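The Arm in Bay Eight

The members of Hilmont, a shared workshop in a former bottling plant, bought their robot arm at a plant closing. It had spent its working life at a company called Gamton, and it came on a pallet with no gripper and a controller nobody had the password for.

Aoi Oshima put up half the money. She builds cabinets for a living and had never programmed a robot. "I figured the mechanical side couldn't be harder than a staircase," she said. It took her and Itsuki Ueda, a retired machinist, most of the winter to get it moving.

The gripper took longer. Ueda made the first one from aluminum bar, and it crushed whatever it touched. The second was lighter but dropped things on the way up. The one on the arm now is his fourth, and he keeps the others in a coffee can under his bench.

What the arm is learning to do is pick objects out of a bin, one at a time, when they have been left in no particular order. Nandini Thevar writes the software in the evenings after her shift at a print shop. She wanted items of different shapes and stiffness, so she raided her kids' toy box. The duck has been the most trouble. It rolls, and it has few flat places to grab.

Thevar keeps a log in a spiral notebook. In August the arm made 624 attempts, and 296 of them ended with an object lifted clear of the bin. Most of the failures came near the walls, where the slope leaves little room for the fingers.

Cables have been the other headache. An early run snagged a line on the rim and pulled a connector apart, which cost the group two weeks. Ueda rerouted everything and left more slack at the wrist. The bin has its own history of sliding, and it is now held with clamps. Oshima laid down blue tape on the table as well, so that anyone who moves things can put them back where they belong.

The group has spent $3,739 so far, not counting the arm. The next expense is a better camera. Thevar would also like a second bin, so the arm has somewhere to put what it picks up.

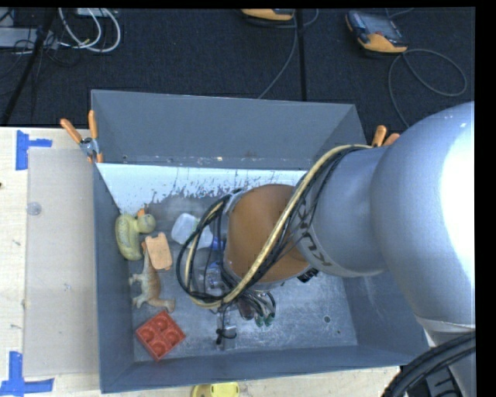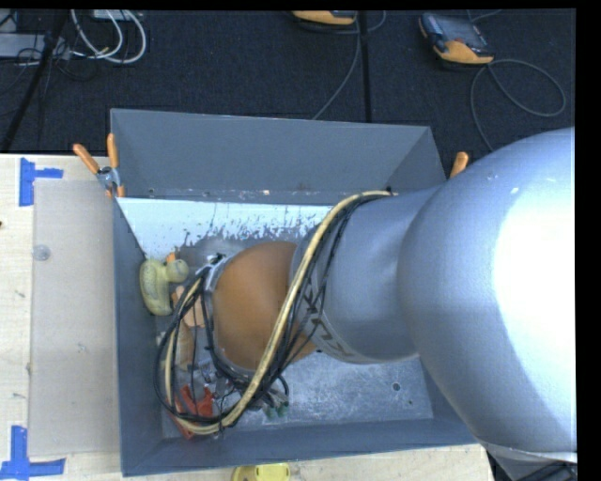

The arm reaching into the clamped bin at Hilmont, with the rubber duck by the left wall.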